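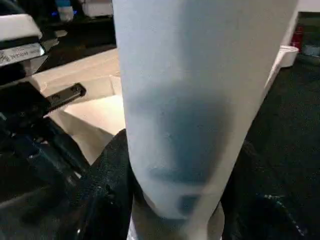

Dual-Arm Kits > Setup and Use

Setting Up the Sernar Gavard Kit for Round Stock and Tube Frames

Last updated 5/3/18

We use cookies to remember your region and to count visits. By continuing to browse you accept this. Manage settings

The Gavard kit comes with two arms, two two-finger grippers, a wrist camera, a head camera and a license for the Brandão teaching software. This page covers gripping upright cylinders and working on light tube frames with fabric attached. It assumes the arms are already bolted down and have passed the joint check in the base manual. Firmware 1144 or later is required. Earlier builds run the single-arm steps correctly but drop the second arm's hold when a new routine is loaded.

Before you start

Clear the work surface and lay down the black cloth. Leave it slack. A tightly stretched cloth lets a plastic frame slide as soon as one gripper pushes on it. White parts on a light table also give the head camera poor edges, and the exposure setting will not fully correct this.

Check the gripper cables. Each one needs enough free length to follow the wrist through its full turn. Run both arms through the sweep routine at low speed with nothing in the grippers and watch the connector end, where most cable damage starts.

Part 1: Gripping a cylinder with one arm

1. Stand the object upright within 600 mm of the arm base. The arm reaches 800 mm, but wrist angles are limited past 600 and the fingers will come in tilted.

2. Open the fingers fully and bring the gripper in level, low on the object. Tall tumblers and bottles should be held in the lower third.

3. In Brandão, open the wrist camera view and move sideways until the object sits evenly between the two fingers. The palm side of the view will always show part of the gripper body. Do not mask it out – the software uses it as a fixed reference.

4. Close at force level 2. Matte surfaces rarely need more. Polished metal may need level 3.

5. Lift 200 mm, hold, and read the slip value. If it climbs during the hold, lower the object, raise the force one level and repeat.

Save the grip under a name that includes the object diameter. The grip list has no search function in this release and gets long quickly.

Part 2: Working at a frame joint with two arms

Frame work uses one arm to hold and the other to act. Assign these roles in the session menu before moving either arm. They can be swapped later, though only with both grippers open.

1. Set the frame down with its base rail facing the robot and the uprights pointing away from the arms.

2. Bring the holding arm to the base rail and press lightly. If fabric covers the rail, press through it and reduce the approach speed by half.

3. Bring the acting arm in from its own side. Keep its elbow outside the line of the shoulder.

4. Stop both arms and check the clearance between the wrists in the head view.
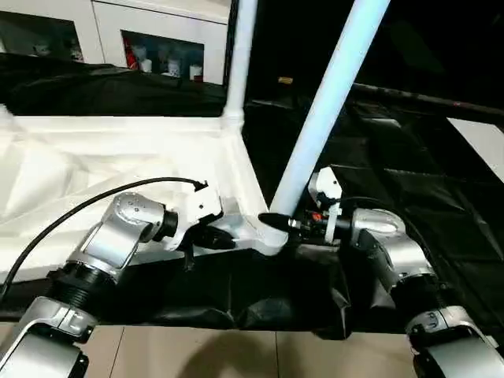 Burnilwood, which has run the kit on fabric-covered frames since April, reports that step 2 is where most of its failed cycles begin. The fingers pick up a fold of fabric along with the rail, the force reading looks normal, and the fault only shows when the arm backs away. Its operators now open and close the holding gripper twice before they commit to the grip.

We repeated this on our own bench and recommend it. The double close adds little to the cycle and can be saved as part of the approach. It does not help with very loose fabric, which should be pulled tight by hand before the run.

5. Close the acting gripper on the pole near its lower end. Gripping higher gives the pole more leverage against the wrist, and the position error grows with it.

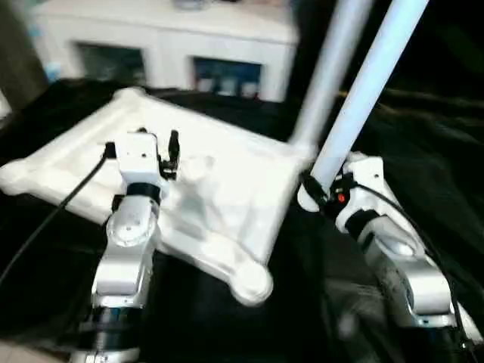 6. Release the holding arm and raise it just clear of the part. Leave the fingers open. If the frame stays put, the acting arm can go on alone; if it rocks, return the holding arm to its last saved point and resume from step 4.

7. Record the full sequence, then play it back once at quarter speed with a hand on the stop button.

Known limits

Frame connectors with rounded corners confuse the edge finder. Teach these points manually. The head camera also loses focus on anything well behind the work surface, which has no effect on the routine but makes the recorded view look worse than it is.

Playback does not check for cable snags. A routine taught with the cable on one side of the wrist should be taught again if the cable is rerouted.

The kit is sold with standard textured fingers. Narrow fingers for thin rails are a separate order and need their own calibration file, loaded from the Tools tab before the first grip.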